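Threads > Storage and Sorting > Jyoti Malhotra

January 25, 2023

Starting a thread on sorting small objects into boxes. It covers box size, order of work, labels and what to do with the pieces that fit no category. Most of this comes from redoing the shelves in the activity room at Fallby over the past month.

The starting condition: 20 open bins, all the same size, each holding whatever had been dropped in it last. Blocks with cups, cups with string, string with everything. Finding a full set of anything took longer than using it.

First decision was the container. We had been using clear plastic tubs from Drorska. They stack well and the lids seal, but the walls bow when the tub is full and the lid stops seating. Fine for fabric. Poor for blocks.

Wooden boxes hold their shape. They are heavier, and the inside corners collect grit, so they need to be turned over and tapped out now and then. I accept both.

Size matters more than material. A box should hold one set with a little air above it. If it holds two sets it will end up holding two sets, mixed. I measure the set stacked in its tightest arrangement, then add 2 cm to the length and the width. Height gets 3 cm.

Color. I paint the outside only. Paint on the inside rubs off on the contents, and the bare wood is easier to wipe than I expected. Red for blocks, green for cups, gray for anything with a cord. The color marks the category and the label marks the set.

Labels go on the short side, low. A label on the lid disappears as soon as another box is put on top. Panya Saithong prints ours on the Vonditz label maker at 20 point, which can be read from the doorway.

Order of work, as it stands now:
Clear the table completely.
Put the empty box down first, then the pieces.
Large items in before small.
Check the table surface at the end, then the floor.

Putting the box down first sounds trivial. When the pieces go down first they spread out to fill the table, and the box ends up balanced on the edge or on a chair. With the box in place the pieces group beside it.

Table color has an effect too. We moved from a dark brown top to a white one. Small dark parts are much easier to see on it. Pale ones are slightly harder, and for those I put down a sheet of dark card.

Cups: do not nest more than 4. Past that they grip each other and someone will pull hard enough to send the stack across the room. Plastic cups with a rolled rim nest better than straight-walled ones but take up more height. We store ours upright, outside the block boxes.

Blocks: speckled ones and plain ones are separate sets here, even where the dimensions match. The speckled finish is slightly rougher and they stack with less slip. Mixed towers lean at the joint between the two types. Anju Joshi tested this with a level and got the same result every time.

Current layout on the white top, red box, blocks and cup:

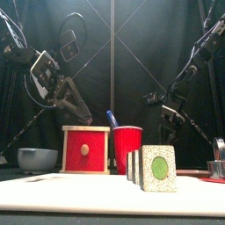

Gyula Veres: I'd argue for a tray instead of a box when it comes to blocks. You can see the whole set at once, and a missing piece shows up as a gap. With a box you only find out when you build.

Fair point on the gap. I tried trays for two weeks. They work if every block has a fixed position, and they fail when the tray is carried by one person through a door. A box with a packing diagram taped under the lid gets most of the same benefit. For a set that never leaves its shelf I would use the tray.

On leftovers: keep one box for unidentified pieces and empty it on a schedule. Ours gets reviewed in the first week of the month. Anything unclaimed after three reviews goes out. The January review cleared more than half of it.

Shelf depth is the next problem. The Tyagi units are 3 cm shallower than the longest box, so that one sticks out past the shelf edge. I can turn it sideways and lose a slot, or cut a new box. Leaning toward a new box. Will post dimensions when it is glued.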